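DEMUSBRIDGE OUTPATIENT BUILDING
Monthly walk-through, floors 2 and 4
Month: January

Marks: OK, FIX (needs work), N/A. Comments go under the item.

EXITS AND CORRIDORS

Exit signs lit, both floors: OK

Stair doors close and latch: FIX
East stair door on 4 stops an inch short of the frame unless pushed. Closer needs adjusting. Same comment as last month, work order still open with Dilance.

Corridors clear: FIX
Two linen carts and a broken recliner outside the Piras Room on 2. Carts were moved while I was there. Recliner needs a disposal tag.

Emergency lights, test button held 20 seconds: OK
The unit by the 4th floor elevator is dimmer than the others. Put it on the battery list.

FIRE EQUIPMENT

Extinguishers in place, pin and seal intact, gauge in green: OK
Tag on the break room extinguisher is torn but readable. Replace at the next service.

Pull stations not blocked: FIX
Coat rack in front of the one by the 2nd floor reception desk. Asked the desk to move it. Check again next time.

Sprinkler heads, nothing stacked close underneath: FIX
Storage room on 4, top shelf, printer paper boxes. Take the top row down and leave it down. A strip of red tape on the wall would help people see the limit. 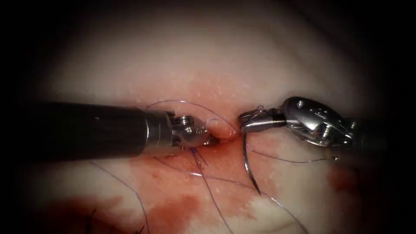
ELECTRICAL

Panels closed, clear space in front: OK

Extension cords: FIX
One brown household cord running under the rug in the 4th floor billing office, feeding a space heater. Unplugged and removed. Heaters are not allowed on either floor. If the office is cold, call it in as a heating problem.

Outlet covers: OK
Cracked cover in the 2nd floor copy room was replaced.

WATER AND RESTROOMS

Eyewash station flushed: OK
Log sheet has no room left, new one posted.

Restroom pull cords reach the floor: FIX
The one in the public restroom on 2 is wrapped around the grab bar again. Unwound it. Cleaning crew to be reminded.

Ceiling tiles, stains or sagging: FIX
Brown stain outside the 4th floor supply closet, bigger than in the last report. Tile is dry to the touch. Prurano to check the drain line above it before we change the tile.

TOTALS

Open work orders: 5
Send closed orders back with the sheet attached. The next walk-through starts at the east stair.

Demusbridge Facilities Office | Questions: ask at the front desk | All rights reserved | Back to top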